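Sorting white earbuds without mixing up pairs
Jummai Fashola, 13/08/2025
We have a pile of white earbuds here and they all look alike. I keep the cases in a yellow bin.

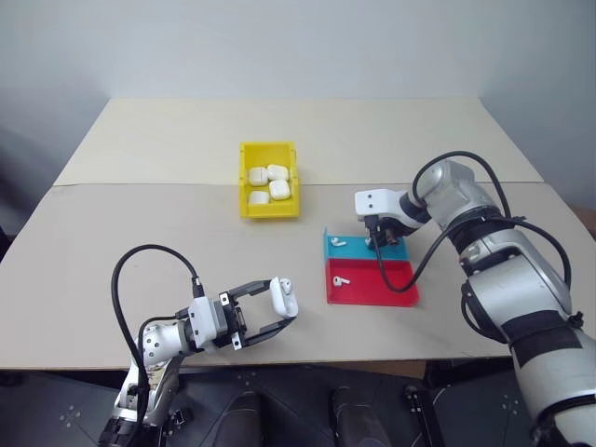
Do I sort the buds first or the cases? Buds first, then match each to a case.

Chinyere Fashola
I'd use a two-color tray, lefts in blue, rights in red,

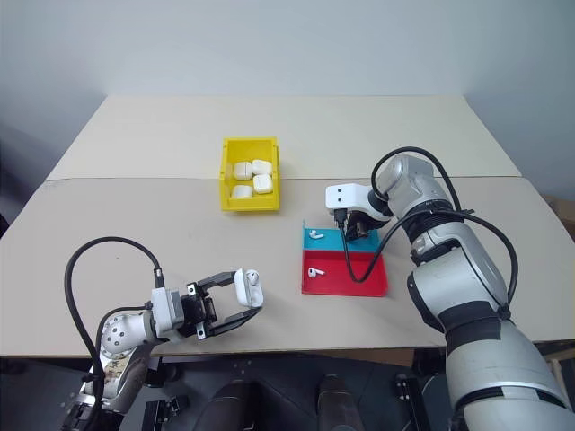
and only open one case at a time. Saved me so much grief in March!

Bassey
Put a dot of nail polish on each case.

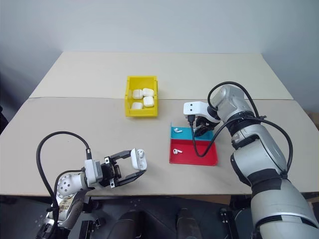 Then the same color on both stems. 2 coats.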